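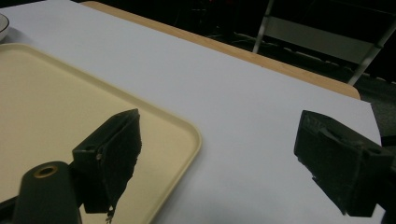

A clear table and a tray are enough to get started.

Looking After a Home Movie Collection

Discs and tapes last a long time if they are kept clean and stored upright. Most of the ones that fail at our house failed from fingerprints, damp or a cracked case. These are the habits we have settled on after moving a collection of more than 1,000 titles twice.

Cleaning discs
Hold the disc by the edge and the center hole. Wipe with a dry microfiber cloth in straight lines from the center out, never in circles. A circular scratch follows the data and is much harder for a player to read past.

For sticky marks, use lukewarm water with one drop of dish soap. Rinse, shake off the water and pat dry. Leave the disc label side down on a soft cloth for 5 minutes before it goes back in the case. Skip paper towels, window cleaner and toothpaste.

VHS tapes
Store tapes on end like books, with the full reel at the bottom. Rewind them all the way before putting them away. If a tape has been in a cold garage, let it sit indoors overnight before you play it.

Look through the little window for white or gray dust on the edge of the tape. That is usually mold. Do not play it — the spores get into the machine and then onto every other tape you own. Bag it and keep it apart until you decide whether it is worth paying for a cleaning.

Shelving
Measure before you buy. A standard DVD case is 7 1/2 inches tall and a VHS sleeve is a little more, so leave 2 inches above the row for your fingers. Keep shelves off outside walls and away from heating vents. I fixed ours to the studs after a full one tipped forward.

Box sets are heavy. Put them on the lowest shelf.

Finding things again
Alphabetical order works for most people. Remakes go next to the original, with the older one first. Drop "The" and "A" when you file. Write the title on a slip and leave it in the gap when you lend something out, along with the borrower's name.

Kwaku Ankrah wrote in to say he keeps his list in a school notebook, one letter to a page, and leaves 28 lines for each. S gets two pages.

Broken cases
Replacement cases are cheap in packs. Slide the paper cover out from the top, slowly, and check the hub in the new case before you press a disc onto it. If it grips too hard, press the center button while you lift.

Updated 14 Aug 2022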